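In Defense of the Plain Cream Cloth

My grandmother kept her good tablecloths in a drawer that stuck, and I think the sticking was half the point. You had to want one. These days most of us eat off bare tables and wipe them down with whatever is hanging by the sink, and I understand it completely, I do it myself most nights. But I have been thinking about cloth since June, when I moved to Kudstead with 12 boxes and not one of them marked "linens," and I would like to make a case for it.

The first thing people tell me is that cloth is work, and they are right! It has to be washed, it has to be dried, and if you are particular it has to be ironed, though I stopped being particular years ago and my dinners taste the same. What I would say back is that folding a cloth is about the gentlest work there is in a house. You find a corner, then you lose it, then you find it again. I have solved more small troubles over a folding table than I ever did at a desk.

The second complaint is color. The shop on Urbańczyk Street has patterned cloths up to the ceiling, lemons and roosters and stripes, and I have bought my share of them – I still own 2 with roosters. They are cheerful for a week. After that the rooster is looking at you over your eggs. A cream cloth never gets in the way of the food, and it takes the light of whatever room you put it in.

Marks on the table

A table that gets used will pick up lines and scuffs, and I have grown fond of mine. I don't put a cloth down to hide them. I like a bit of both, some soft fabric with its ripples left in and some bare pale surface beside it, stray marks and all.

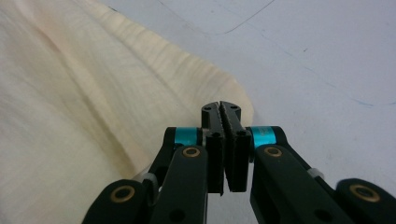 What to do with the creases

Leave them, is my advice. A fold across the middle of a cloth will relax by dessert if the company is good, and if it doesn't, set the bread on it. Buy the plain one, keep it somewhere you can reach, and use it on an ordinary night with soup.

© Mudley Home Pages | Contact | Back to top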